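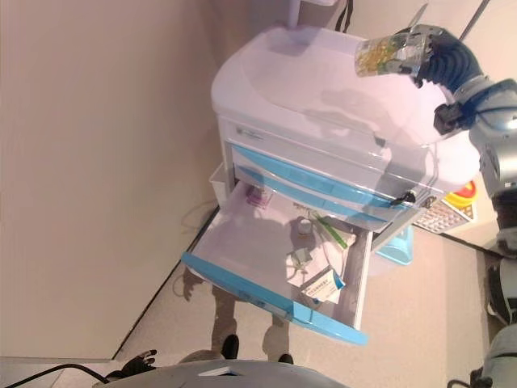
A robot hand holds a clear cup over the supply cart during the open day at Hulme. The bottom drawer is open.

Visitors to the Hulme training center on Thursday got a close look at a robot handling supplies at a hospital cart, the first time the work has been shown outside the group that does it.

The open day ran from 10 a.m. until late afternoon and drew 73 people, most of them nurses, supply clerks and students from the nursing program. They came through in small groups and watched from behind a line of tape on the floor.

The project is run by Tivon, a small company that has been working on hospital supply tasks since last year. Its robot stands at an ordinary medical cart, with an arm and a many-jointed hand on each side, and is being taught to move small items between the cart top and the drawers.

"People expect surgery when they hear the words hospital robot," said Sunita Shakya, who leads the work for Tivon. "We are putting boxes in drawers. It takes up a lot of a nurse's shift and it has to be right."

Shakya told visitors that bottles and cups are harder than they look. A clear container gives the cameras little to go on, and a hand that closes too far can crush a thin cup. Small cartons are easier, she said, until they end up leaning on each other in a drawer.

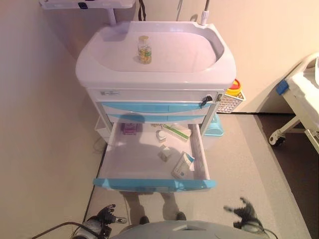 The team plans to collect 1000 practice runs at the cart before it changes the task. It had 400 of them by the morning of the open day. Each run is checked by a person afterward, and the ones with a dropped or misplaced item are kept and marked as such.

Several nurses asked about speed. Shakya said the robot is slower than a trained person at every part of the job, and that the company is not giving out a figure for now. Others wanted to know who would be responsible if an item went in the wrong drawer. In the current plan a staff member signs off on every cart, the same as today.

Ravindra Goel, who teaches on the nursing program, brought a class of second-year students. He said the questions on the bus were mostly about jobs, and that he was glad they were put to the company directly.

"I would like to see it with a messy cart at the end of a night shift," Goel said. "They told us that is on the list."

The software that plans the hand movements is called Jeltico and was written in-house. Tivon said it has no date for a trial on a working ward. Talks with one hospital are under way – the company would not say which – and any trial would begin in a stockroom, away from patients.

A second open day is planned for September, with places for 100 visitors. It will include an evening session for staff who work days. Sign-up will be through the front desk at Hulme, and groups of more than ten are asked to call ahead.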